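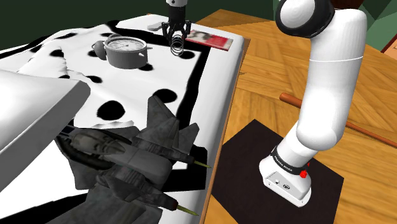
A printed cloth in black and white, beside a parquet floor.

Keep the parquet

By Sadia Gondal
7/30/18

The council in Livton wants to take up the parquet in the old reading rooms on Ambrose Street and put down carpet tiles. The work would cover 700 square feet and cost £3,000. I think it should be dropped.

The case for carpet is that it is quieter and that the floor needs work. Both points are true. Several blocks near the door have lifted, and the varnish has worn through where people queue. On a busy morning you can hear every chair leg.

But a wooden floor can be mended in parts. A block that comes loose can be glued back, and a scratched surface can be sanded and sealed again. A local joiner has offered to do the whole job for £2,000, with felt pads for the chairs thrown in. Carpet tiles in a public room last 8 years if they are looked after, and the ones in the Livton clinic did not get that far. Then they go in a skip and we pay again.

I also object to the way these choices are made. The plan went up on the noticeboard in January, on one sheet of paper, with no mention of repair. Most people who use the rooms heard of it from each other.

Old floors do not suit every building. Where the boards are rotten or the damp has got in, take them up. The Ambrose Street floor is sound underneath, as the council's own survey says. Councillors vote next month, and letters sent to the town hall before then will be put in front of them.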